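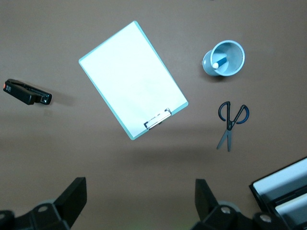 Gütezeichen für Greifroboter im Büro: Prüfstelle Ostden hält Entwurf für verfrüht

Suchbegriff eingeben Suchen
Lesezeit: 3 Minuten
Drucken | Per E-Mail versenden

Ostden, Juli. Die Prüfstelle Ostden wird den Entwurf der Richtlinie "Kondemon" in der vorliegenden Fassung nicht mittragen. Die Richtlinie soll regeln, wann ein Greifroboter, der an Schreibtischen aufräumt, sortiert oder Gegenstände anreicht, ein Gütezeichen führen darf. Vorgelegt hat sie der Herstellerkreis Skoltiton, dessen Mitglieder das Zeichen später selbst nutzen wollen. Schon das hätte nach Ansicht der Prüfstelle eine unabhängige Zweitprüfung verlangt. Vorgesehen ist keine.

Der Entwurf umfasst 187 Einzelanforderungen. Auf dem Papier sieht das gründlich aus. Bei näherem Lesen beschreiben 67 davon ausschließlich, wie Unterlagen zu benennen, abzulegen und aufzubewahren sind. Zur Frage, was ein Greifer mit einer offenen Schere tun darf und was er zu lassen hat, finden sich zwei Sätze, und der zweite verweist auf den ersten.

Was geprüft werden soll und was nicht

Der Entwurf kennt als Prüfaufbau die "typische Büroablage". Gemeint sind Gegenstände mit deutlichem Abstand zueinander auf einer einfarbigen, matten Tischplatte. Klemmbrett, Hefter, Stiftebecher und Schere lassen sich so ohne Weiteres vorlegen, und für einen ersten Funktionstest ist dagegen nichts einzuwenden. Als alleinige Grundlage für ein Gütezeichen taugt der Aufbau kaum. Auf Schreibtischen liegen Dinge übereinander, Kabel hängen herunter, Kaffeetassen sind voll.

Die Prüfstelle hat am Standort Vida 11 Aufbauten nach dem Wortlaut des Entwurfs zusammengestellt. Dabei blieb offen, wie weit die Greiferfinger vor Beginn geöffnet sein müssen, welcher Mindestabstand zu empfindlichen Geräten gilt und ob die Beleuchtung gleichmäßig zu sein hat. Zwei Labore können nach diesem Text dieselbe Maschine prüfen und zu verschiedenen Ergebnissen kommen - und beide hätten sich an die Richtlinie gehalten.
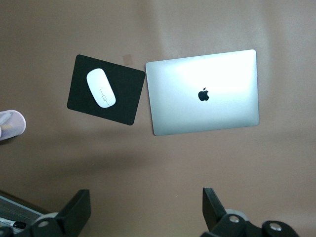
Greiferfinger vor Mauspad, Maus und geschlossenem Laptop auf brauner Tischplatte.

Besonders dünn fällt der Abschnitt über benachbarte Gegenstände aus. Ein Mauspad, das dicht neben einem Laptop liegt, ist im Büro der Normalfall. Der Entwurf verlangt hier "angemessene Vorsicht". Einen Grenzwert für die Kraft beim seitlichen Anstoßen nennt er nicht, ebenso wenig eine Vorgabe, wie sich der Greifer nach einer unbeabsichtigten Berührung zu verhalten hat. Wer so formuliert, überlässt die Auslegung dem, der das Zeichen haben möchte.

Forderungen der Prüfstelle

Vor einer erneuten Beratung erwartet die Prüfstelle Ostden folgende Änderungen:

- messbare Grenzwerte für Greifkraft und seitlichen Kontakt
- eigene Prüffälle für Scheren und andere spitze oder scharfe Gegenstände
- Aufbauten mit eng liegenden, gestapelten und teilweise verdeckten Gegenständen
- Angaben zu Licht, Oberfläche und Ausgangsstellung des Greifers
- Veröffentlichung auch der nicht bestandenen Prüfungen

Der Herstellerkreis hat eine Überarbeitung in rund 13 Wochen in Aussicht gestellt. Ob sich bis dahin mehr ändert als die Gliederung, bleibt abzuwarten. Eine frühere Fassung war bereits mit demselben Versprechen zurückgezogen worden; der Abschnitt zum Prüfaufbau kam wortgleich wieder.

Bis zu einer belastbaren Fassung rät die Prüfstelle Einkaufsabteilungen, Hinweise wie "Kondemon-konform" in Angeboten nicht als Sicherheitsnachweis zu werten und sich die Prüfprotokolle im Original zeigen zu lassen.

Die vollständige Stellungnahme ist bei der Pressestelle der Prüfstelle Ostden erhältlich. Rückfragen werden mittwochs telefonisch beantwortet, sonst schriftlich. Abdruck frei, Beleg erbeten.

Drucken | Per E-Mail versenden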